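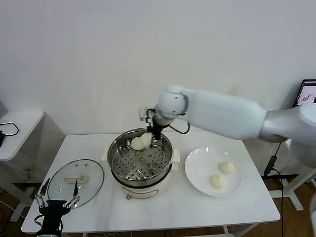 Steamed bun mornings return to Clastside

The Clastside Food Hall will resume its steamed bun mornings in July, following a spring season that drew 61 households from Flivmont and the neighbouring villages. Sessions will be held each Monday at 10 a.m. in the ground floor teaching kitchen.

The course covers dough, pleating, steaming and plating. Participants work with an electric steamer and a perforated steel tray, equipment chosen for its similarity to what many people already keep at home. Each session is limited to 14 places and lasts 80 minutes.

Viola Zuccaro, who leads the programme, said that serving receives as much attention as the dough. "A bun that has risen well can still be spoiled on its way to the plate," she said. "We ask people to put the lid down flat, keep the plate close to the pot and move one bun at a time."

Buns are set out on a plain round plate with space between them, so that the pleated tops keep their shape. Printed notes on steaming times for smaller and larger buns will be handed out at the first session.

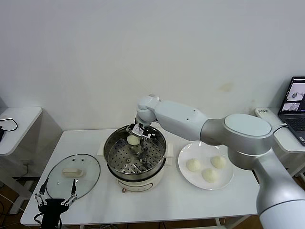
Booking and fees

Places may be reserved at the Food Hall desk or at the Cavalcanti Street library. A grant of £2,000 from the Hellero Fund will meet the cost of flour, fillings and paper liners, and no charge will be made to residents of Clastside. Visitors from elsewhere are asked to pay on arrival. Children under 12 must be accompanied by an adult.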